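Pre-acceptance safety inspection, Grallex desktop teardown kit
Site: Matos refurbishing shop, bench area
Inspected by: Leilani Haddad
Second reader: Laurinda Fonseca
May 2025
Status: trial unit, purchase not approved

Marks used: OK, OPEN (needs an answer from the supplier), FAIL (fix before anyone runs it on the bench).

1. Paperwork

1.1 Manual supplied in English. OK. 57 pages, of which the safety section is 2. I have read longer warnings on a toaster.

1.2 Risk assessment supplied. OPEN. Skodine sent one for the arm by itself. We are being sold an arm, a gripper, a fixture tray and a table as one kit, and I want the assessment for all of it together. Leonidas Lambrakis at Skodine says it is "in hand for June."

1.3 List of supported computer models. FAIL. The brochure says "most business desktops." That tells an operator nothing. Send the list.

2. Arm and mounting

2.1 Mounting bolts at specified torque, marked with paint. OK.

2.2 Emergency stop within reach of the operator's seat. OK, after we moved it. The supplied cable only just gets there.

2.3 Stop tested at full speed, arm unloaded. OK.

2.4 Stop tested with a part in the gripper. OPEN. The jaws let go of a memory stick on one of the stops. Leonidas calls this expected behavior. The manual says the grip is held. One of them is wrong.

2.5 Arm cables clear of pinch points through the whole reach. OPEN. There is slack on both sides and it moves a lot when the wrist turns. Skodine says the loops are sized correctly. I'd like to see them after a month of use.

2.6 Speed limit locked by password. FAIL. Password was printed on the quick start card.

3. Gripper

3.1 No sharp edges on fingers. OK, though the housings are angular and I would not want a hand under them.

3.2 Grip force limit set and recorded. OK. Setting 7, written in the log.

3.3 Status light explained to operators. OPEN. Blue is described as "ready" in one chapter and "connected" in another. Those are different things to a person about to reach in.

4. Work area and the computer being taken apart

4.1 Power cord removed from computer before it goes on the table. OK. This is our rule and it isn't in their procedure. Laurinda has asked for it to be added as step one.

4.2 Power supply treated as a sealed part. OK. The kit does not try to open it. Keep it that way.

4.3 Case held still during work. OPEN. The demo relied on the weight of the case and the slats underneath. A lighter case may slide. We asked for clamps and were quoted 896 dollars for the clamp set, which I think should have been in the box.

4.4 Loose wires moved out of the gripper's path. FAIL. The sales sheet says the arm "works around cabling." The older Dell tower used for the bench check has drive cables crossing the space between the board and the drive cage, and the procedure has no step for tying them back. 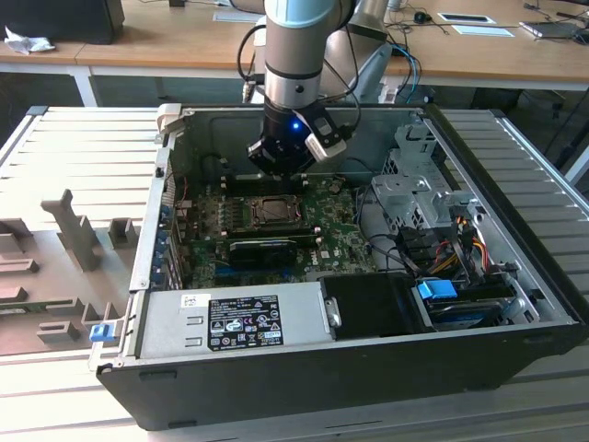

4.5 Memory removal. OPEN. The approach from straight overhead is sensible and I have no complaint about the angle. My complaint is the claim of up to 7 machines an hour. Nothing in the trial papers says whether a person has already pulled the cooler, freed the latches and opened the panel before the clock starts. If so, most of the labor is still ours.

4.6 Exposed processor socket protected from dropped parts. FAIL. No cover supplied. See 2.4. If boards are going out for resale, a dropped part in an open socket is a lost board.

4.7 Fixture tray suitable for removed parts. OPEN. It is 3D printed and I can find no statement on static protection. Benvinda Falcão will put the question to Mullix, who print them for Skodine.

5. People

5.1 Operators trained before use. OPEN. The course offered is a video. Dorothy Sedgwick wants hands-on time with the stop button for every shift, and so do I.

5.2 Rule for reaching into the case. FAIL. The manual suggests pausing the program. Pause is not a stop. Our rule until further notice: press the emergency stop, wait for the arm to settle, then reach.

Comments

L. Haddad: Decent arm, thin paperwork. I do not see the case for buying until 1.3, 2.6, 4.4, 4.6 and 5.2 are closed in writing.

L. Fonseca: Agree. I would also hold payment on the clamps until we know what they are for and why the demo went without.

Recent inspections
Battery storage cabinet, rear dock
Skodine label applicator, second visit
Bench grounding points and wrist straps
Hand tools and bit storage
Pallet lift, yearly check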